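Home | Reviews | Kits | Contact

I'd been putting off the Keogh collection kit for ages, and then Nuala Tully talked me into it over lunch (thank you, Nuala!). We've now gathered 247 examples with it, all kitchen and floor chores, and I've grown very fond of it.

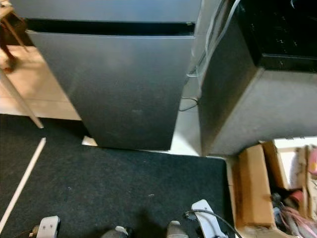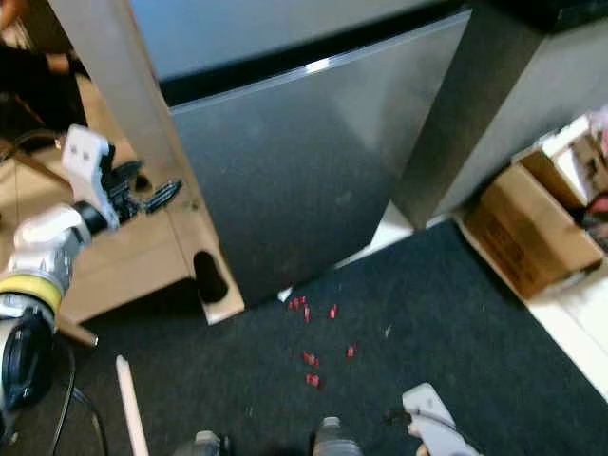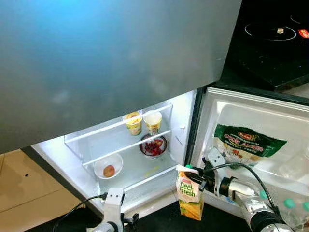

Labeling is the sweet part: three taps and a take is saved. My one grumble is the upload, which stalled 2 times in March. I'd still buy it again.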